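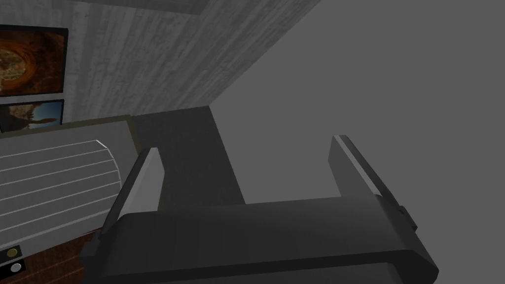 机器人会做家务了吗?从开一扇门说起

星期几轮到谁洗碗,估计很多人家里都吵过。袜子要配对,桌子要擦,垃圾要倒,书包里那张皱巴巴的通知单还得掏出来压平。要是有个机器人站在旁边,说一句“我来”,该多好啊!

电影里的机器人早就会了,端茶倒水,叠被铺床,还能一边煎鸡蛋一边讲笑话。可是你到同学家里转一圈,再到楼下超市转一圈,看到的机器多半是圆圆扁扁的扫地机,或者放在墙角嗡嗡响的洗衣机。那种会走路、会伸手、会收拾房间的机器人,到底跑到哪里去了?

它们正在练习呢,而且练得很辛苦。今天咱们就来看看,机器做家务、在店里和工厂里干活,究竟干到了什么程度,又卡在了哪里。我保证,看完以后,你会对自己的两只手肃然起敬。

先夸一夸已经会干活的机器

说机器不会做家务,洗衣机第一个不答应。它把水放进来,把衣服转来转去,再把水甩出去,一样都不用你操心。洗碗机也是,热水从小孔里喷出来,一圈一圈地冲盘子。电饭锅知道什么时候该停火,烘干机知道里面的毛巾还潮不潮。

这些机器有一个共同的本领:它们把活儿关在一个箱子里干。箱子里面什么样,设计它的人早就知道了。洗衣机的滚筒永远是圆的,不会有一天忽然变成方的;洗碗机里的架子也不会自己跑到隔壁房间去。机器只要把同样的动作做好,就行啦。

可你再想一想,衣服是怎么进洗衣机的?有人从地上捡起来,翻一翻口袋,把卷成一团的裤腿拉直,再塞进去。洗好以后,又得有人一件件拿出来,抖开,晾上。盘子呢,要有人把剩饭刮掉,大盘放一边,小碗放一边,勺子别挡住喷水的地方。箱子里面的活儿归机器,箱子外面的活儿还是归人。

扫地机稍微勇敢一点,它从箱子里跑出来了!它会在地板上到处转,碰到墙就拐弯,有的还会记住房间的样子。不过它也有怕的东西,鞋带、充电线、小朋友扔在地上的薄袜子,都能把它缠住。它没有手,地上有一块积木,它没办法捡起来放回盒子里,只能绕过去,或者推着积木满屋跑。

工厂里的机械臂为什么那么厉害

你大概看过工厂的视频:大大的机械臂一挥,焊一下,再一挥,又焊一下,又快又准,一整天都不打瞌睡。既然机械臂这么厉害,把它搬到厨房里来不就行了吗?

先别急着搬。工厂为了让机械臂好好干活,给它准备了很多方便。零件从同一个地方送来,朝着同一个方向,大小也一样。灯光是固定的,地面是平的,旁边常常还围着栏杆,免得有人走进去。机械臂差不多可以闭着眼睛干活,反正零件就在那儿嘛。

再看看你家的厨房。昨天杯子放在水池左边,今天跑到了窗台上。妈妈新买了一把铲子,谁也没通知机器人。猫跳上了桌子。有人打开冰箱门忘了关。早上的太阳照得台面发亮,到了晚上又暗暗的。对机器人来说,每天走进厨房,都像第一次走进一间陌生的屋子。

商店在中间,比工厂乱一些,比家里整齐一些。货架一排一排的,价签贴在固定的地方,听起来很适合机器人吧?可是顾客会把不想要的酸奶放到饼干旁边,会把前排的瓶子拿走,只剩最里面那一瓶,还会推着购物车突然停在过道中间。把一整箱货搬到仓库的架子上,机器已经做得不错;把一包软软的、滑滑的薯片轻轻摆到货架上,还不能捏碎,就难多了。

所以,问“机器人能不能干活”的时候,最好把问题问得细一点:在什么地方干?东西会不会乱跑?软的还是硬的?旁边有没有人?地方越固定,机器越得心应手;地方越像你家客厅,机器越头疼。

开一扇门,到底有多难

咱们挑一件最普通的事来看:开门。

你每天开多少次门,恐怕自己都没留意。房门、柜门、冰箱门、鞋柜门、教室的门。两三岁的小孩踮起脚就能把门打开,还会打开你不想让他打开的那一扇。

可是,机器人要在屋子里做家务,开门就是绕不过去的第一关。碗在柜子里,拖把在储藏间里,脏衣服在卧室里。门打不开,后面的活儿就全都别提了。

现在请你扮演机器人。你走到一扇门前面,脑袋里要忙的事情可多了。

你先得认出它是门。门和墙长得很像,都是平平的一大片。有的门是木头颜色,有的是蓝的,有的是灰的,上面还带着一格一格的花纹。画框也是方的,窗户也是方的,你可不能跑去拉人家墙上的画。

认出来以后,要找到能用劲儿的地方。有的门有圆圆的把手,有的是长长一条,有的要往下压,有的要转,有的什么都没有,只能用手指抠着边儿拉开。把手可能特别小,和门板一比,就像大饼上的一粒芝麻。

找到了,还要算一算手该从哪边伸过去。伸得太高,碰不着;伸得太猛,咚!撞上去了。机器人的胳膊有好几个可以转动的关节,每个关节转多少,要配合得刚刚好,手才能来到想去的位置。你伸手的时候从来不用想胳膊肘该弯多少吧?机器人可得一个一个地算。

接着是抓。你有五根手指,还有软软的指肚,圆的东西能包住,扁的东西能捏住,滑的东西能多用一点力。许多机器人的手只有两根手指,像一把夹子,合起来,张开,再合起来。用它夹一块方木头很合适,用它夹一个圆溜溜的小把手,就要找准位置,歪一点就滑掉了。

好,假如抓住了,终于要开门了。门可不是直直地朝你飞过来的,它有一边固定在门框上,另一边绕着转,走的是一段弯弯的路。你的手也得跟着走弯路。要是你硬要直着拉,手和门就会别着劲儿,要么手滑开,要么门被拽坏。

还有身体!你拉门的时候,会自然而然地往后退半步,给门让出地方。机器人如果只顾着用手拉,忘了自己的身体还杵在那儿,门就会撞到自己身上。真的会撞到自己,我没有开玩笑。

两只手一起用,会不会简单一点

有的研究机器人的人想,既然人有两只手,也给机器人装上2只手吧!一只手开左边的门,一只手开右边的门;或者一只手把门扶住,另一只手去拿里面的东西。多一只手,能干的活儿一下子多了好多。

你可以马上试试看:找一个带盖子的瓶子,只用一只手把盖子拧下来。能做到的请举手!(你要是举了手,记得别把瓶子也举起来。)大多数人都得一只手按住瓶子,另一只手拧。叠床单、系鞋带、撕开一包饼干、端一大盆水,都得两只手商量着来。

不过,手多了,麻烦也多了。左手和右手离得近,会不会撞在一起?左手推的时候,右手是不是正在往回拉?一只手挡在眼睛前面,另一只手看不见了怎么办?你的大脑从小就在处理这些问题,处理得太熟练,你都没感觉了。机器人得从头学。

有一个叫 Novimlow 的小项目,练的就是这类活儿。机器人住在电脑做出来的房子里,房子里有地板、有墙、有家具,当然也有门。它的两条胳膊从身体旁边伸出来,朝着门凑过去,手指尖上有一点黄色。看它右边那只手,手指已经挨到了深蓝色门板的边上,左边那只手在棕色的木板前面。从两块大板子中间的缝里望过去,还能望见远处的房间,里面有小扶手椅和落地灯呢。

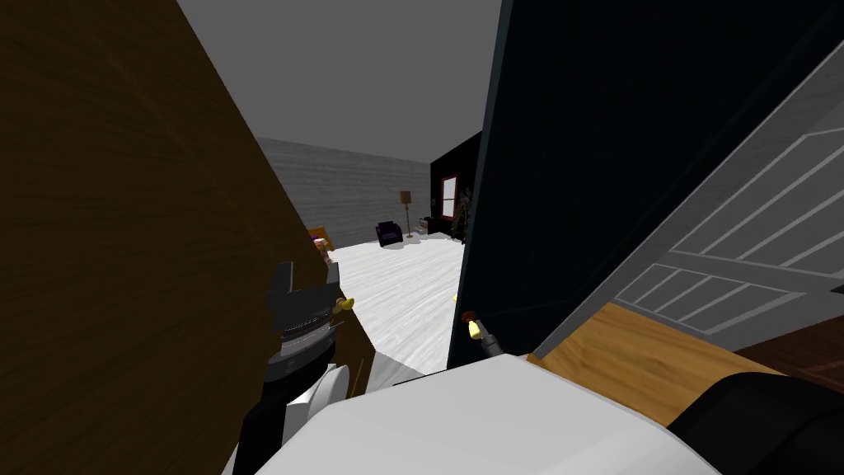 Anežka Halás 读完上面这一段以后问,既然门中间已经有一条缝了,机器人干吗不侧着身子挤过去?我们家的猫就是这么干的。她还说,如果一台机器人只会开门,不会进去把玩具收好,那她情愿自己收,反正自己收还快一点。

问得真好!先说说挤过去这件事。猫的身体软软的,肩膀能缩,胡子还能帮它试试宽窄。机器人的身体大多是硬的,有多宽就是多宽,缩不了。它得先弄清楚缝有多宽,自己有多宽,胳膊伸出来以后又有多宽。眼睛看到的缝,从远处看和从近处看还不一样。如果没算准就往里冲,就可能卡在那里,进也不行,退也不行。对机器人来说,老老实实把门开大一些,往往是更稳妥的主意。

再说收玩具。Anežka 说得一点不错,眼下你自己收,八成比机器人快得多。家务机器人的动作常常慢吞吞的,伸手之前要看一看,看完要算一算,抓住以后还要确认一下有没有抓稳。你一把捞起三四块积木哗啦扔进盒子,它可能还在研究第一块。慢一点也有慢的好处,旁边有人的时候,一条硬邦邦的胳膊慢慢动,总比呼呼乱挥叫人放心。

可是练习开门的机器人也没有白忙。开门学会了,拉抽屉就有了点底子,掀盖子也有了点底子。小朋友学写字,也是先练横竖撇捺,谁都不是第一天就写作文的呀。

为什么要在电脑里的房子练习

你玩过在电脑里盖房子的游戏吗?墙想刷什么颜色就刷什么颜色,沙发想放哪儿就放哪儿。科学家和工程师也会盖这样的房子,他们管它叫“模拟环境”。模拟,就是照着真的样子做一个能试来试去的替身。

在替身房子里练习,好处可真不少。

撞坏了不用赔。真的机器人一头撞在真的柜子上,柜门掉下来,机器人的手指也歪了,修起来又花钱又花时间。模拟房子里撞一下,点一下重新开始,门好好的,机器人也好好的。

可以练很多很多次。Novimlow 的练习本上写着,光是开门这一项,机器人就练了2595次。你想想,要是在真的房间里练,每开一次,就得有个人跑过去把门关上,再把机器人推回原来的地方。那个人的腿得多酸哪!

还可以换来换去。今天的门是蓝的,明天换成白的;今天把手在左边,明天挪到右边;地板换个花纹,灯光调暗一点,墙边摆上一盆植物。机器人如果只在一间屋子里练,很可能会“背答案”,以为世界上所有的门都长那样。给它看各种各样的房子,它才有机会学到门的规矩:一边固定,一边转动,要找个能用力的地方。

那是不是在电脑里练好了,搬到真房子里就一定行?不一定。电脑里的门,重量和摩擦都是人算出来的,算得再仔细,也和真门有差别。真门会因为下雨天受潮而变紧,合页会吱吱叫,地毯的边会翘起来顶住门底。电脑里的光也比较听话,真窗户外面却会突然飘过一片云。做机器人的人给这种差别起了个名字,叫“从模拟到现实的差距”。名字有点长,你可以把它想成在游泳池里学会了游泳,再到有浪的海里去游,动作是一样的,感觉却很不一样。

所以,在模拟房子里学完以后,机器人通常还要到真的房间里再练,犯一些新的错误,再改。

机器人是怎么学会一个动作的

教机器人干活,办法有好几种,你可以看看哪一种最像你的老师。

第一种办法是把每一步都写清楚。手抬高多少,往前伸多少,手指合拢,往后拉。像照着菜谱做饭。碰到和菜谱一模一样的情况,它做得又整齐又漂亮;可要是今天的门和菜谱里的门不一样,它就愣住了,或者更糟,它不知道不一样,照旧对着空气抓一把,然后非常认真地往后拉空气。

第二种办法是示范。人拿着操纵杆,或者戴上特别的手套,带着机器人做一遍,再做一遍,做很多遍。机器人把看到的画面和当时的动作一起记下来,慢慢找出规律:哦,看到这种样子,手该往那边去。小时候大人握着你的手教你拿筷子,也有点像。

第三种办法是自己试。做对了就得一点分,做错了就没有分,或者扣一点分。刚开始它完全是乱来的,胳膊挥来挥去,像在跟蚊子打架。试得多了,得分的动作就越做越多。不过给分的规则要想得很仔细!假如你告诉它“手碰到门就得分”,它可能会站在那里一直摸门,摸啊摸啊,就是不开,分数还蹭蹭往上涨。它没有偷懒,它就是照你说的去做了。

如今很多人把几种办法混在一起用,先示范,再让它自己试,有些要紧的地方由人写死,比如“用力不许超过多少”“旁边有人就停下”。

住在 Clillside 的 Boris Paulík 给我们写信,说他拿扫帚和两把饭勺在家里扮机器人,让弟弟当程序员发口令。弟弟喊“往前”,他就一直往前,直到扫帚捅进了衣柜里的大衣堆。弟弟急得直喊“不是那个往前”。Boris,你们俩一下子就碰到了真正的工程师也会碰到的问题:人说的话里藏着好多没说出来的意思。“往前”是往前多少?碰到东西要不要停?哪个是前?人听得懂,机器得一样一样交代,或者想办法让它自己学会猜。

圆圆的小把手

再回到门上来。Novimlow 的那间房子里,棕色的木门上有一个小小的金色圆把手,深蓝色的门上也有一个,就在门边上。机器人右边那只手的指尖带一点橙黄色,正伸向深蓝色门的下沿附近,把手就在这只手的上面一点点。左边的手是一把深灰色的夹子,两根方方的手指朝上,停在棕色门的前面。

你来当教练,会怎么指挥它?是让它去抓那个圆把手,还是让它用指尖扒住门的边?

两种做法都有道理。抓把手,力气用在最合适的地方,门好开,可是把手又小又圆,夹子得对得特别准。扒门边,不用对得那么准,门边很长,碰到哪儿都算碰到,可是如果门关得紧紧的,手指就塞不进去,只有门已经开了一点的时候才行得通。你自己开柜子的时候也可以留意一下,说不定你一会儿用这招,一会儿用那招,换来换去,根本没跟自己商量过。

好的机器人也应该学会换招。一招不灵,退回来,看一看,换一招再来。听起来很平常吧?可是“发现自己没做成”本身就是一门学问。机器人得知道门动了没有,手里是空的还是满的。有的机器人手指上装着能感觉压力的小零件,有的靠眼睛看门的位置变了没变,也有的靠关节感觉到的阻力来猜:咦,怎么这么轻松,是不是什么都没抓到? 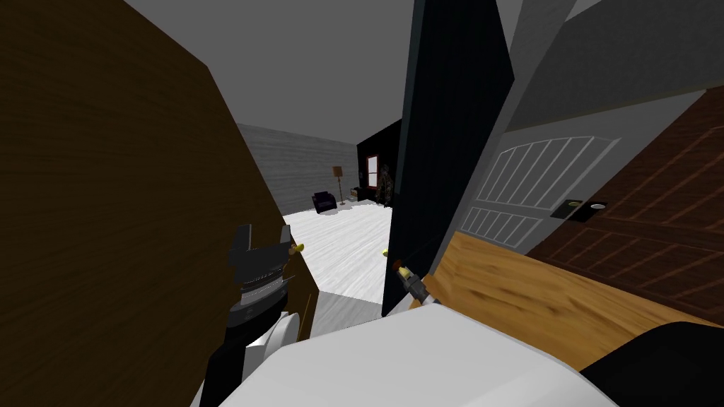
那么,各种家务到底谁会谁不会

你一定等着看成绩单呢。先讲清楚,机器人也分很多种,实验室里最拿手的那一台和商店里能买到的那一台,差得很远。实验室里的机器人成功一次,可能已经失败过好多回,视频里播的往往是最漂亮的那回。所以下面的成绩,请用铅笔写,以后可以改。

扫地和拖地:在平平的、没什么杂物的地板上,机器干得挺好。台阶还是个大麻烦,很多扫地机到了楼梯口就只好掉头。

洗衣服:洗的那一段早就归机器了。把衣服放进去、拿出来,还得请人帮忙。实验室里有机器人在学,它们拿起一件毛衣的时候,样子有点像在和一只章鱼握手。

叠衣服:难!衣服是软的,拎起来一个样,放下去又一个样,袖子可能藏在里面,领子可能翻在背后。机器人先要猜出皱巴巴的那一团到底是什么。有的机器人已经能叠好铺平的毛巾,碰到带帽子的卫衣就要想好久。

洗碗:机器能冲能烫,收碗和摆碗还在学。玻璃杯是透明的,机器人的眼睛常常看穿过去,以为那儿什么也没有。盘子上有油,滑溜溜的,夹紧了怕碎,夹松了怕掉。

做饭:在专门布置过的厨房里,有机器能炒菜、煮面、翻肉饼,材料都得事先切好装好,放在它知道的位置。让它打开你家冰箱,看看剩下什么,再想想晚上吃什么,现在还不行。

擦桌子:平平的空桌子,没问题,抹布来来回回就好了。可是你家桌子上是不是还摆着作业本、半杯牛奶和一只没吃完的橘子?哪些要擦掉,哪些要挪开,哪些绝对不能扔,机器人很难判断。你昨天画的画,在它看来和一张废纸也差不多。

在店里搬货:仓库里的搬运车干得很不错,会驮着架子排队走,会让路。从一大堆不同的商品里挑出要的那一件,机器也越来越会了,尤其是盒子、罐头这些形状规矩的。

在店里摆货架:还在努力。有的机器会沿着过道慢慢走,查看哪里缺货,然后告诉店员,补货的手还是店员的手。

开门:正在练。推一下就开的门比较容易,带圆把手的、很重的、会自己弹回来的,都算难题。

看出什么门道了吗?硬的、规矩的、不怕摔的,机器学得快。软的、滑的、透明的、藏在别的东西后面的,机器学得慢。凡是要动脑筋想“主人到底想要什么”的,最慢。

为什么下棋容易,收玩具反倒难

电脑下棋下得可好了,世界上最厉害的棋手也下不过它。你会觉得奇怪,下棋那么难,收玩具那么简单,怎么反过来了?

棋盘上的规则清清楚楚,棋子放在格子里,不会滚到沙发底下,不会粘手,也没有哪一颗会突然变软。电脑只要在格子里算,算得越快越好。

收玩具就不一样了。积木、毛绒兔、拼图、断了一条腿的恐龙,样子全不相同。恐龙要放进恐龙箱,还是放进等着修的那个袋子?毛绒兔晚上要陪你睡觉,所以得放在枕头边,这件事哪条规则里都没有写。还有,地上那个小黑点是玩具零件,还是一粒葡萄干?

人用眼睛看、用手摸、保持身体不摔倒,是从很久很久以前的祖先那里一点点传下来的本事,又从你是小宝宝的时候起天天练。你在婴儿床里抓自己的脚丫子,那就是在上课呢!练得太熟了,便觉得不算本事。下棋是你长大以后坐下来专门学的,学得费劲,就觉得难。

下次有人说你只会玩,你可以告诉他,你刚才用两根手指从一大盒乐高里捏出了一块最小的,这个动作世界上好多机器人都眼红。

安全也要排在前面

会干活还不够,还要不伤人。家里有跑来跑去的小孩,有坐在椅子上打盹的爷爷奶奶,有突然从门后钻出来的小狗。机器人开门的时候,门后面说不定正站着一个人。

所以设计的人会让机器人的力气有个限度,碰到不该碰的东西就赶快停下;会把棱角做得圆一些;会装一个显眼的大按钮,拍下去,机器人就不动了。你要是在展览馆里碰到正在动的机械臂,请站在线外面看,手不要伸进去,哪怕它看起来很温柔。它可能没有看见你。

还有一件事也值得想一想。机器人要在家里认路、认东西,就得用眼睛(也就是摄像头)看你的家。看到的画面存在哪里,谁可以看,大人在把机器请进家门之前应该问清楚。你也可以问,你也住在那儿嘛。

在家里就能做的小实验

光看不过瘾,咱们来动动手。

先找一副厚厚的烤箱手套,没有的话,冬天的滑雪手套也可以。戴上以后,去开几扇不同的柜门。你会发现手指分不开了,指尖也没什么感觉了,只能用整个手去夹。夹圆把手和夹长条把手,哪个容易?再试试捡起桌上的一枚硬币。捡不起来别生气,滑到桌子边上接住也算你聪明。

手套摘下来,换一种玩法。找一把做面包或者夹沙拉用的夹子,一只手拿夹子,另一只手背在身后。用夹子把积木搬到碗里,再搬一团棉花,再搬一颗煮熟的鹌鹑蛋(请先问过大人,也请准备好抹布)。力气要多大才不会掉,又不会夹破?你的手会自己调,机器人得靠测量。

第三个要两个人玩。一个人蒙上眼睛当机器人,另一个人当程序,只许用“抬手”“放下”“往前一点”“往左一点”“合拢”“张开”这样的短口令,指挥机器人拿起桌上的一只塑料杯。注意要选塑料杯!玩完交换。我们编辑部玩的时候,拿到杯子用了差不多100句口令,其中好些是“不对不对,回来”。别的小组肯定比我们强,欢迎来信告诉我们你们用的口令表。

最后一个最安静。走到一扇门前面,用你能做到的最慢的速度把它打开,一边开一边说出身体每个部分在干什么:眼睛在看哪里,哪只脚先动,手腕什么时候转,肩膀有没有往后。说着说着你可能会忘了该怎么开门,大家都这样,停下来重新来就好。

什么时候才能有一个

到2022年9月我们写下这篇文章为止,能像人一样把一整个家收拾好的机器人,商店里还买不到。要说哪一年能买到,我可不敢打包票,以前很多人猜过,猜得太早的有一大串。

但是每一小步都看得见!以前的机器人要把门上贴满记号才认得出把手,后来不用贴了。以前只能伸一只手,后来有了两只。以前门一换颜色就不会了,后来见得多了,也敢试一试。先来到身边的,大概会是只会几样活儿的机器,比如在医院走廊里送东西的,在仓库里搬箱子的,在厨房里帮忙递盘子的。它们会在门前停下来,想一想,也许还要请你帮个忙。

要是哪天真有一台机器人被卡在门口,你可以帮它把门拉开,然后仔细看看,它接下来会先迈哪一边。

几个你可能想查的词

机械臂:由好几段硬杆和能转的关节连起来的“胳膊”,关节越多,能摆的姿势越多。

夹爪:机器人的手的一种,常见的有两根手指,靠张开和合拢来拿东西。

传感器:机器用来感觉世界的零件。摄像头管看,压力传感器管摸,还有管听声音的、管量距离的。

模拟环境:用电脑做出来的、可以让机器人反复练习的地方。

自由度:一样东西能朝多少种方向动。门一般只有一种动法,就是绕着合页转;你的手腕比门灵活多了,转一转就知道。

合页:把门和门框连在一起的小铁片,藏在门的一边。找一找你家的门,合页在左边还是右边?有的门把它藏得很好,得打开了才看得见。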